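Keseck Opens Reusable Bag Exchange at 18 Neighborhood Sites

KESECK – The Keseck Office of Waste Reduction will open reusable bag exchange points at 18 neighborhood sites in June, the office announced today. The program is run jointly with Costache Markets and the Duma Street Library.

Residents may leave up to two clean bags per visit and take the same number home at no charge. Bags with broken handles will be accepted for repair at the Jasetti depot.

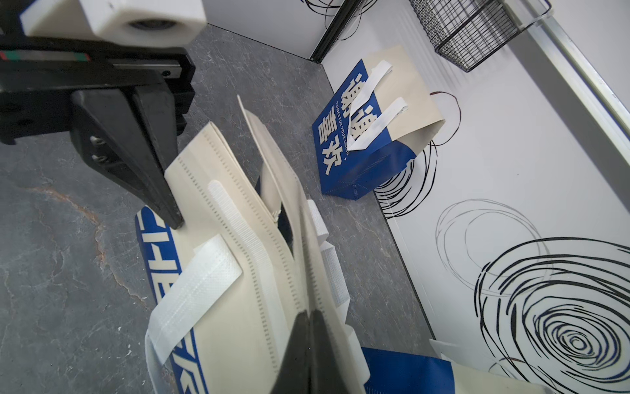 Folded cream-colored bags with white straps.

The program follows a trial at two sites last fall. Participating stores reported a 38 percent drop in single-use bags handed out at checkout over the trial period.

"Many households have more bags than they need, while others have none at hand when they shop," the office said in a statement. "The exchange gives both a simple option close to home."

Exchange points will be open during regular store and library hours. A full list of sites is available at the Keseck municipal service desk.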